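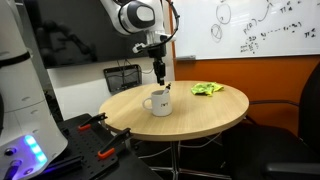 23 May 2025

Woke before the alarm with the window open and the blackbird going at it on the neighbour's aerial, and lay there feeling pleased with myself for no reason other than that it was Friday and I had nothing on until the afternoon. I did think about getting up and doing the stairs cupboard. I thought about it quite warmly, in fact, for a good half hour, and then I made tea and took it out to the back step in my dressing gown instead.

The sweet peas have finally got hold of the netting. I had nearly given up on them after that dry fortnight, when they sat there looking sulky and yellow at the bottom, but there they were this morning with their little tendrils wound round everything in reach, including the handle of the watering can, which I had left leaning there like a fool. I had to unpick it a curl at a time. Pushpa says you should pinch them out hard and be cruel about it, and her sweet peas are always better than mine, but I never can bring myself to do it. I pinched out two and then felt bad and went in for toast.

Caught the bus to Tratthorpe just after one. It was running late and we all got on rather crossly, but the driver was cheerful and by the time we were past the garden centre everybody had forgotten about it. I do love that stretch of road in May. The hawthorn is just going over, that dirty pink it gets at the end, and the cow parsley is up so high on both sides that the bus brushes it as it goes by, and if you sit by an open window you get bits of it in your lap. I sat there with my lap full of tiny white flowers and thought about Mum, who wouldn't have it in the house for anything. Bad luck, she said. She would make me leave it on the step, and I used to line it up in jam jars along the wall outside where she could still see it from the sink.

The choir was on its best behaviour today, mostly. We are doing the folk songs for the June concert and there were thirteen of us, which is a decent number for a Friday, though heavy on altos as usual. Hatsue Kikuchi took us through the warm-ups, the humming one and then the one where you slide up and down like a siren, and I always get the giggles during that and so does Pushpa, so we have to stand where we can't see each other. Hatsue pretends not to notice. She has such a light way of telling you that you are flat. She tilts her head and says, 'Shall we visit that note again?' and you go back and visit it, and this time somebody is at home.

We spent ages on the lullaby. It has a long held chord near the end where the sopranos come down a step and everybody else has to stay exactly where they are, and staying where you are is so much harder than it sounds! I have been singing in one choir or another since I was nine and I still want to follow whoever is moving. The third time through we got it. There was that ringing feeling you sometimes get, when the chord seems to be coming out of the walls, and we all stood there a moment afterwards with our mouths still a bit open. Then Pushpa's tummy rumbled, very loudly, and that was the end of that.

Afterwards a few of us went along to Ichikawa for a pot of tea and something sweet. They have the little pancakes with red bean in the middle and I had two, having told everybody I would only have one. Pushpa is worrying about her eldest, who wants to give up the job in Werthorpe and go back to studying. I said what I thought, that he is young and it's a good worry to have — but it's easy for me to say, and I could see it wasn't what she wanted. So I stopped talking, for once, and poured her some more tea, and she told me the whole thing again from the beginning and seemed happier for it. I must remember that. I am always so quick to hand people an answer.

Came home on the ten past five with a bag of early strawberries from the stall by the stop. They were a bit hard and not as sweet as they smelled, so I cut them up with sugar and left them in a bowl while I fed Hodo, who had been sleeping on the clean towels again and got up with a face as though I had walked in on him in the bath. He is getting stiff in the back legs, poor old boy. He takes the stairs in two goes now, with a sit down on the landing between. I have moved his cushion to the bottom so he needn't bother, and of course he won't go near it.

Rang my sister after supper. She is thinking about November for the trip to the coast, when the rooms are cheap and the beach is empty, and I said yes before she had finished the sentence. I like the sea best in a cold wind, with a flask, and she is the only other person I know who feels the same. We talked for far too long about which coat to bring, considering it's still May. She wants me to sing her the lullaby down the telephone and I said not until I have the words off by heart, as I still muddle the second verse with the third.

The strawberries were much better by nine o'clock. I ate them out of the bowl standing up in the kitchen with the back door open, humming the alto line, and Hodo came down and sat on my foot. Must ring the vet on Tuesday about his legs, and take Pushpa's pie dish back.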